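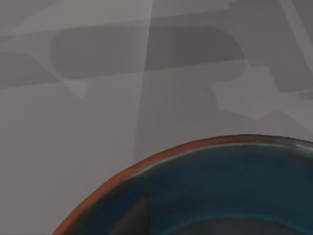

Re: [cadura-list] Wrist view in the simulated bowl episodes: keep or drop?

From: Lærke Þórarinsdóttir
To: cadura-list

Hello everyone,

I answer to Sudheer's message from this morning, which I quote in full so that the people who joined the list in March can follow.

> From: Sudheer Fernandes
>
> Hi all,
>
> I have been going through the new simulated set for the bowl task and I
> am not convinced about the close camera. In a lot of episodes the bowl
> is down in the corner and the rest is grey surface and shadows. My
> proposal is that we throw out every episode where less than half of the
> bowl is visible at the first step, and re-render with the lights
> turned flat. It would train faster and we would stop arguing about it.
>
> Kirsty has the list of episode numbers if anyone wants to look.
>
> Sudheer

Thank you for looking so closely, Sudheer. I agree with one part of this and I disagree with the other part.

First, the cropped bowls. The still I put at the top has only the upper left arc of the bowl in view, with the orange rim and some of the teal inside. I would keep an episode that starts in this way. On the real bench the policy will often begin from a bad position, and it must learn to move towards a bowl it sees only in part. When we trained on 500 episodes with the bowl always well centred, the arm did nice work from the centred start and became lost from any other. Mikkel has the curves from that run, I think they are still in the Rasitz folder.

What I would remove is the episodes where the bowl never comes properly into view, from the first step to the last. I checked the list from Kirsty and found 19 of these. They teach nothing about the bowl and I suspect the scripted planner gave up early. Please do not delete the files, only mark them "excluded" in the index, so we can repeat the older results.

Second, the shadows. Here I am more worried than Sudheer, but I would not make the light flat. On the grey surface in the still there are dark shapes with soft edges, a long rounded one and a blocky one with steps in its lower edge. If such shapes fall in the same place in many episodes, the network can use them as a map and forget to look at the bowl. The colour of the bowl is strong against the grey, so maybe it does not happen, but I would like to know and not guess.

My suggestion is this:

1. Aksel renders 100 episodes again with the same arm motions and the light direction chosen at random for each one.
2. We train two small policies, one with the fixed light and one with the random light, same seed and same number of steps.
3. Both are tested under a light that neither has seen.

If the two behave the same, we leave the lighting as it is and I will not speak of it again this year. Rendering should take roughly one night on the Nuswood machine — Aksel, please correct me if the queue is long.

One more small thing. The task text in the index says "bowl" in some episodes and "dish" in others. Was this on purpose? If we want different wordings for the language part, it is better to do it with a proper list of phrases, and to write down which phrase belongs to which episode. Kirsty, could you tell me who filled in that column?

I am at my desk until four o'clock if somebody prefers to call.

Kind regards,
Lærke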